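# Small Kitchens, Small Boxes

The play kitchen has been a fixture of family rooms for generations, and the pieces that go with it have hardly changed. Fergus Mowat, who sorts and resells used toys through his shop, Skanside, went through 306 play food and kitchen sets in November. He says the loose pieces cause more trouble than the kitchens do.

"A stove sells itself," Mowat says. "The knife and the carrot end up under a couch."

He sorts on a tabletop and keeps cutting toys with their board. Cups hold the long-handled utensils. Wooden boxes and blocks come last, as they stack well and take up the space that's left.
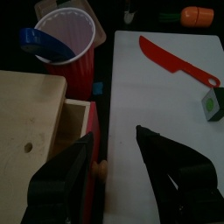
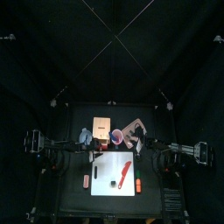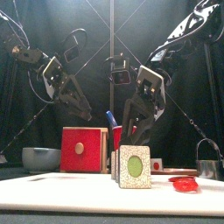

Mowat prices a mixed bag by what it can do. Sliceable food with no knife goes in the $5 bin. A board, a knife and one piece of food count as a set, even when the colors don't match. He has stopped hunting for original packaging, which buyers rarely ask for.

Plastic gets dish soap and warm water. Wood gets a damp cloth and a day on the rack. Anything with a crack goes in the trash, and the rest is back on the shelf by the next afternoon.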